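*Page last updated July 29, 2021*

Hi, and thanks for clicking through from the parts list, which is how most people seem to get to this page. I run Endau, a very small robot-building outfit that lives upstairs in a shared workspace called Gondorov Yard. I say "outfit" because "company" makes my family ask about revenue. We are a registered company though, we do send invoices, and a few of them even get paid on time!

## How I ended up with a robot habit

I spent most of my working life repairing commercial kitchen equipment. Dishwashers, conveyor toasters, the big floor mixers that walk across the room if you bolt them down wrong. I liked the work and I still take the odd call from an old customer. What got me hooked on robots was a used arm I bought at a bakery auction with no controller and no manual. It sat on my dining table for most of a winter and I learned more from it than I'd learned in years, mainly by letting smoke out of it.

I got it moving in January – one joint, one direction, very loudly – and the same week I went looking for somewhere to work that wasn't my dining table.

Gondorov Yard had a spot on the upper level, next to the railing, with desks for other tenants downstairs. I took it for 11 months to see how things went and then signed again. It's a nice place to build stuff. The people at the desks are patient about noise, the daylight is good, and if you drop a screw on the plank floor you have a decent chance of finding it again. (Drop one through the railing and it belongs to the software people.)

## What we make

Two things, and they share a lot of parts.

**Lubis** is our hand-held gripper. You hold it, squeeze the trigger, and the fingers close on whatever you're picking up. You use one in each hand, do a chore the way you would do it anyway, and we record how the grippers moved while you did it. Later on a pair of arms gets to try the same chore with the same kind of fingers. I came to this from the repair side, where you learn a job by watching somebody's hands, so it made sense to me right away.

**Danik** is the arm kit that goes with it. It's a tabletop arm you can put together in a home workshop with ordinary hex keys, a soldering iron and a bit of stubbornness. It won't lift a mixing bowl full of dough and I'm not going to pretend it will. It can handle light stuff on a table, and for the people who buy from us that's plenty.

The trigger on Lubis is the piece I've redone the most. The first ones felt like a staple gun. You could do a few pickups and then your forearm was toast. I went through 22 versions of the linkage before I got one that my hands didn't complain about, and I kept every single one of them in a drawer, and I do get the drawer out at parties. If you bought an early unit and the trigger feels stiff, write to us and we'll send you the newer linkage. It swaps in with two screws. You don't have to open up the rest of it.

Most of our testing is pretty humble. We put a few everyday objects on a table, pick up the grippers, and try to do something small and fussy with both hands at the same time. 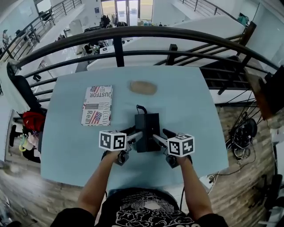 The square markers are another thing people write in about a lot, so I'll put the answer on this page. A camera can pick out those black-and-white patterns quickly, and from the pattern it can work out where a gripper is and which way it's tilted. We tried going without them and it was a mess – every time somebody turned their wrist, the tracking wandered off to a different part of the room. Markers are cheap, you can make replacements yourself, and when one gets scuffed you peel it off and stick on a fresh one. Do please measure them after printing, because some printers "helpfully" shrink the page to fit and then all your distances come out wrong. I lost a long weekend to that one.

Cubes came later. With a flat marker you lose sight of it the second you roll your hand over, and a cube gives the camera another face to look at. It does make the gripper a bit top-heavy. I'm still fiddling with the balance and I take suggestions, especially from people with small hands, who I did not think about nearly enough at the start.

## Who does the work

There's me, full time. There's a part-time electronics person who also teaches, and a retired machinist who turns up when he feels like it and fixes whatever I did wrong since the last time. In busy stretches we get extra help with recordings from other tenants in the building, who are paid by the hour and are much better at it than I am. One of them used to decorate cakes, and her two-handed recordings are so smooth that we use them to check new software.

I answer the email. If it takes a couple of days, that means I'm soldering.

## How we test

Every batch of grippers gets a bench session before it ships. It's low-tech and I like it that way:

- Squeeze and release the trigger until the spring has settled in.
- Pick up something boxy, something soft, and something with a cable coming out of it.
- Hand an object from one gripper to the other and back again.
- Do it all over again standing up, then sitting down.
- Look at the recording before starting the next one. (I wrote this rule for myself.)

Cables are the worst of the lot. A box stays where you put it, but a cable has its own opinions, and it will hook itself around a finger pad just as you're about to let go. We've kept 1,761 recordings so far that I'd call usable, and I'd bet that the ones with a cable in them took more retries than everything else put together. They're worth the trouble. Look around your own house and count how many things you pick up that have a wire hanging off the end! A robot that only ever met nice tidy blocks is going to have a bad time on your desk.

Soft things are a different sort of headache. Squeeze too little and they slide, squeeze too much and you've got a pancake. The curved finger pads helped with that, and so did putting some texture on the inside surface. I had flat smooth ones before and I was very proud of them for almost a whole afternoon.

We also record from the gripper itself, with a camera looking out past the fingers, so you get the view from right where the grabbing happens. Our electronics person pushed for that and I argued against it for ages. More wires, more weight, one more thing to come unplugged. I was wrong and I've said so in writing, so she can quote this page back to me.

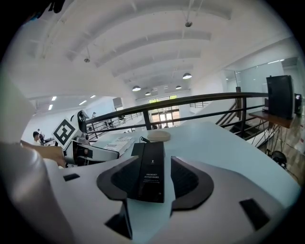 Getting the wide view sorted out took some doing. A wide lens bends straight lines, especially toward the sides, and the software has to know how much it bends or it puts your table edge somewhere it isn't. So each camera gets calibrated before it leaves us. It takes 15 minutes a camera, it's dull as anything, and I put a ball game on the radio and just get on with it. If you ever take the camera off and put it back, run the calibration again. The steps are in the kit booklet, and they're also on the downloads page in case your booklet has glue on it like mine does.

## What we're like to buy from

Slow but friendly, I hope. We build in small batches and there's usually a wait. I'd sooner have you wait than send you something I haven't had in my own hands. Here's what you can count on:

- Spare parts are sold one at a time. You won't have to buy a whole kit for one spring.
- The drawings for every part that wears out are free to download, and you're welcome to make your own.
- If you break something during the build, tell us what happened. We've probably broken the same thing, and we may well have a spare lying around.
- We don't sell or share customers' recordings. What you record is yours.

We don't do custom industrial work. I get asked, and it's flattering, but a factory line needs guarding and paperwork and somebody on call at night, and I did my years of being on call at night.

## Coming by

You're welcome to visit the Yard if you write first. I'll clear off a chair for you and you can try the grippers yourself, which beats reading about them by a mile. Kids are fine as long as they keep back from the railing and ask before touching the arm when it's powered up. Go in through the glass doors on the lower floor, say hello to whoever's at the desks and come up the stairs. Please don't step over the cables on the floor with your eyes on your phone. I've done that and I have the knee to show for it.

Right now the next batch of Lubis grippers is on the bench, and I'm waiting on springs for the Danik kits. The order page has the current wait time, and I change it by hand, so if it looks out of date just ask me.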